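Frequently Asked Questions

I get a lot of the same emails about the chairs, so I put the answers in one place. I repaint, reglue and sell secondhand wooden chairs out of a small workshop in Sammont, and I write about it when my hands are too tired to sand. If your question isn't on this page, use the form at the bottom and I'll get to it, usually in the evening after 8.

Do you take commissions?

Yes, a few at a time. Right now I have 6 on the list, and I don't start a new one until an old one has left the building. If you send me your chair in February you'll probably get it back in time for dinner outside – probably! Glue and paint take as long as they take, and I hate rushing a top coat.

How much does it cost?

A simple kitchen chair that only needs cleaning, sanding and a new color is $41. Loose joints are extra, and so are woven seats, which I send out to a shop called Deschamps because my own weaving looks like a bird did it. For a full set I'll always give you a price up front once I've seen photos of the joints (please, the joints, I can already guess what the seat looks like).

Can I paint over old varnish?

Kind of. You don't need to strip it down to bare wood, which is what scares most people off. Wash it with warm water and a little dish soap, let it dry overnight, then scuff it all over with medium sandpaper until the shine is gone. Wipe off the dust and prime. If you skip the scuffing the paint will come off with your fingernail in a month. If the chair is really old and already has paint on it, do a lead test first, before any sanding at all. The kits are cheap.

What color should I pick?

Oh, I love this one. Everybody starts out asking for white or gray and I spend two emails gently talking them out of it. Chairs are small! You can go bright with them in a way you'd never dare with a cabinet. Orange is my favorite, and I think it's at its best against a dark green wall. 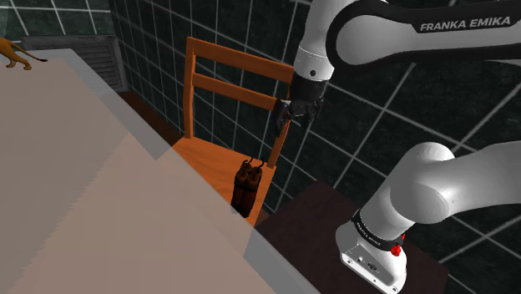
If you're nervous, paint just one and live with it for a while. Put it where you see it first thing in the morning with your coffee. By the second week you'll either want the whole set like that or you'll know to try something softer, and all you've lost is an afternoon and a small can of paint.

Which paint do you use?

For seats and backs I use Otico, the water-based enamel, in satin. It levels nicely and I can clean the brush in the sink. I've also tried Ekis, and the colors are gorgeous, but for me it stayed tacky too long on the seat. I'd still use it on something you don't sit on. None of these people pay me, by the way, I buy my own cans.

How many coats?

Primer plus 2 thin coats of color. Thin! If you see drips on the legs you've loaded the brush too much. Flip the chair upside down and paint the legs first, then turn it over and do the rest. I still forget this and have to pick my thumbprints out of the seat.
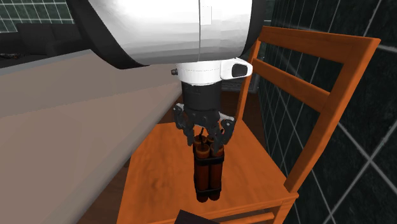

Orange wooden chair.

My chair wobbles. Is it the floor or the chair?

Try it on a different floor – a kitchen counter works too if it's big enough. If it still rocks, one leg is short or a joint has let go. Grab the back and push it sideways. If you feel it give, you need glue, and no felt pad in the world will help. Scrape the old glue out first, since new glue won't stick to old glue, then clamp it and leave it alone for a full day.

Do you ship?

Within the state, yes. Farther than that the box costs more than the chair. Pickup in Sammont is free and I'll help you carry.

Do you have a newsletter?

I do! It goes out to 2,956 people, which still makes me a bit shy about hitting send. It comes once a month and it's mostly new chairs for sale and the occasional rant about staples. The sign-up box is right under the contact form.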